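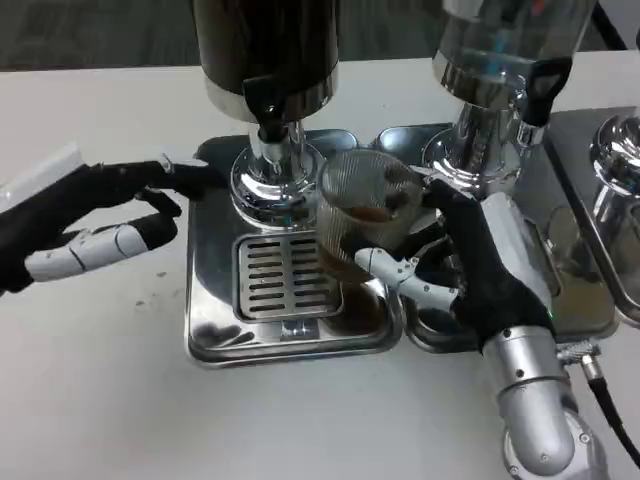 Speaker notes, open day talk, Fri 13 August. Twenty minutes plus questions.

OPENING

Hi everybody, come on in, there are seats down front. Wait for the door to close. Mention restrooms and the exit on the left.

So I'm going to start with drinks, because that's where most of you started when you walked into Brendavance this morning! Ask for a show of hands: who went by the drinks table first? Who went to the welding cell? (Welding people, you'll get your turn, hang in there.)

Quick word on who I am. I work on hands. My whole job on the Tosum project is fingers and thumbs and the stuff in between, and my family is very tired of hearing about it.

WHY DRINKS

Tell the Jurkesura story here. Short version! We took a demo to their open day last September, stacking foam blocks, and people gave it maybe five seconds and moved on to the snacks. I stood there for a whole afternoon watching the snack line get longer. On the drive home I thought, okay, go where the line is.

And everybody knows how to get a drink from a dispenser. You don't need me to explain what good looks like. You've got your own opinion the second you see the hand move, and I love that.

Pause. Sip of water if needed.

THE HARD PART

Walk slowly through this, I always rush it.

A drink asks for two hands doing different jobs. One has to keep hold of the glass and the other is free for the dispenser. The holding hand can't squeeze like it's picking up a wrench, and it can't go soft either.

Then there's the table itself. Clear glass, shiny chrome, steel trays that throw everything back at you. If you wanted to be mean to a vision system you'd set up pretty much what we set up. I'll admit I asked for plastic cups and matte trays, and I got outvoted.
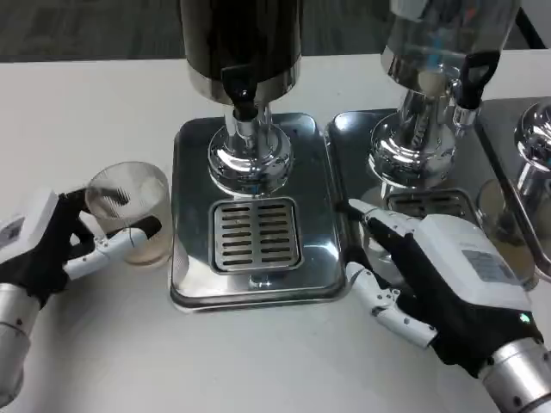 Left hand on the glass, right hand reaching in by the dispensers.

Leave this one up for a bit. Point at the left thumb, going straight across the front of the glass. I could talk about that thumb for an hour (I won't). On our old Trummer hand the thumb only did one thing, it closed, and you had to bring the cup to it at just the right angle. Getting a thumb to lie across a glass like that took us most of a winter.

Then the other thumb, the one curving down along the tabletop. Ask the room where their own thumb goes when they reach for something low. Let them try it. People always look at their hands, it's great.

Also worth pointing out: the gloves. Black over the palms, white fingers left bare. I get asked about them at every one of these, so bring it up before they do. They're for grip.

NUMBERS (keep it light)

290 practice runs on the drink task before today. 233 we scored as good, meaning liquid in the glass and glass back on the table. The rest were spills, timeouts and one very long standoff with a lever. Don't hide these, people like hearing them.

90 seconds is the limit we give each run. Somebody will say they could do it in ten. Agree with them!

IF THERE'S TIME

The lever standoff, told properly. Do the arm motion.

Skip the slide on motor heat unless there are engineers in the room, and if there are, keep it to a minute.

QUESTIONS

Likely ones: Can I shake its hand? (No, sorry, not today.) Does it know what's in the tank? (No, we tell it which one to use.) When can I buy one? (Send them to the front desk.)

Repeat each question into the mic. Tours leave from room 310 right after, so finish on time and walk over with the group.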